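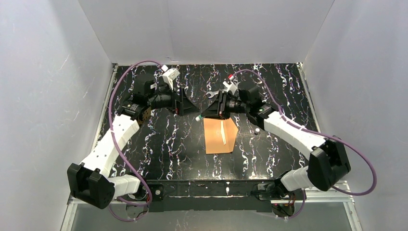
The rule sheet at Bedham runs to two pages and hangs on a clip at every robot station. Yi-chun Tse wrote most of it. She had spent a year reading session logs from the company's small two-armed tables, and she kept finding the same faults under different names.

"People would write 'bad grip' or 'camera issue' and move on," she says. "When I went back through them, a lot of it was cable."

Out of 3000 sessions she reviewed, 373 had been stopped early. In 89 of those, a wrist camera cable had snagged, pulled tight or come loose at the plug. The arms were doing what they were told. The slack had been set for one arm working alone, and it ran short when both reached for the middle of the table.

So the first rule is about slack. Before a session, the operator moves each arm by hand to its farthest corner and then to the center. The cable has to stay in a loose curve the whole way. It may hang outside the table edge, but it may not lie across the work area. Purple is the house color for camera cables, which makes a stray loop easy to spot in a recording.

The second rule covers what goes on the table. Operators work from a short list for each task, and anything small enough to roll gets a marked starting point. Caps and beads were the worst offenders in the logs. A tool such as a wrench is handed from one gripper to the other only near the center, and the giving gripper doesn't open until the other one has closed.

The third rule is the one operators argue about. It deals with small containers.

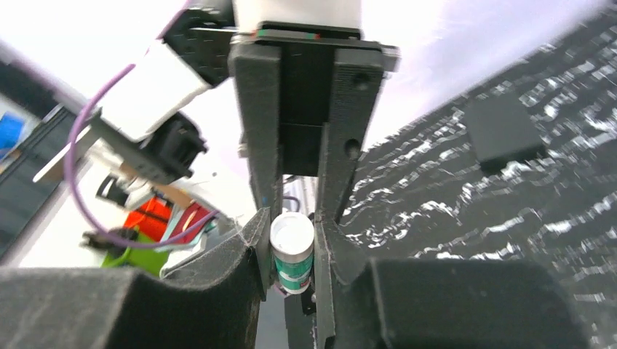 *A capped container held upright between the gripper fingers, cap facing up.*

Bedham asks that labeled containers be held upright, with the cap clear of the fingers. Ho-yin Chu, who trains new operators at the Drulstead site, thinks the wording is too strict for short containers, where there isn't much body left to hold. He would rather see a limit on closing force and leave the height to the operator.

"On a tall bottle I agree with her," Chu says. "On a short one you end up chasing a few millimeters and the session runs long."

Tse has kept the rule but added a line that lets an operator log an exception before starting. There have been 223 exceptions so far, most of them from Drulstead.

Finger pads get a rule of their own. They pick up lint, and a linty pad can slip on a smooth label. The sheet calls for a wipe with a dry cloth at the start of each shift and a change of pads when the surface looks worn. Priken, which prints the fingers, had suggested a fixed number of hours. Tse found that hours didn't tell her much - a morning of cardboard is harder on a pad than a whole day of plastic caps.

The next version is due in November. It will add a check of the bolts on the arm base plates, and Chu has been asked to draft the section on short containers.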